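How to log your miles for the Seltudano relay

The Seltudano relay runs through the whole of August. Each team has to cover 2232 km between them, on foot, and every walk, jog or run counts towards the total. These notes cover joining a team, sending in your distances and putting things right if a run goes missing.

Before you start

You will need an email address and some way of measuring how far you have gone. A watch or a phone app is fine. So is a treadmill display, as long as you write the figure down before you step off.

If you were in last year's relay, your old login still works but your old team does not carry over. You have to join again.

Step 1: Join a team

Go to the Kema sign-up page and pick your team from the list. Plinness and Bellamy both have two teams this year, so check with your captain which one you are meant to be in. Type your name as you want it to appear on the results table. Nicknames are allowed.

Teams can have up to 29 members. If yours is full, the page will offer you a place on the waiting list. Take it - people do drop out in the first few days - or ask Celeste Farías to find you a spot elsewhere.

Step 2: Link your watch or app

Open your profile and choose Connections. Select your device, log in to its account when asked, and tick the box for distance. You can leave heart rate and location unticked.

Runs normally show up within an hour. Anything you did before linking will not be pulled in, so add those by hand.

If you have ordered a relay T-shirt, your size can be changed on the same profile page until the end of the first week. Shirts are for sale separately and you do not need one to take part.
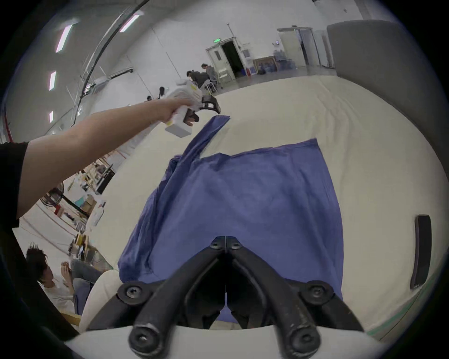 Step 3: Add a run by hand

Choose Add activity, then fill in the date, the distance and whether it was a walk or a run. Distances are in kilometres. If your treadmill shows miles, multiply by 1.6 and round to one decimal place.

Enter each outing on its own line. Two short runs in a day should go in as two entries, as the weekly prize for most outings is worked out from these. Anything under 1 km is left out of the table.

Any single entry over 100 km is held back until a captain has approved it. Nearly always it is a missing decimal point.

Step 4: Check the team total

The table updates at 6 am and again at 9 pm. Your own page changes straight away, so the two will often disagree during the day. Leave it until after the evening update before reporting a problem.

A full team needs around 2.5 km per person per day to finish on time. Smaller teams will need more, and captains can see the daily figure on their own page.

If a run is missing or counted twice

First, look in Connections and make sure your device still says Linked. Changing your password on the watch account will break the link, and you will need to log in again.

If a run is there twice, you have probably linked a watch and a phone app that share data with each other. Unlink one of them, then delete the spare entry using the bin symbol beside it.

For anything else, message Pilar Ulloa through the Help tab with the date and distance of the run. Entries can be corrected for three days after the relay ends, and after that the table is closed.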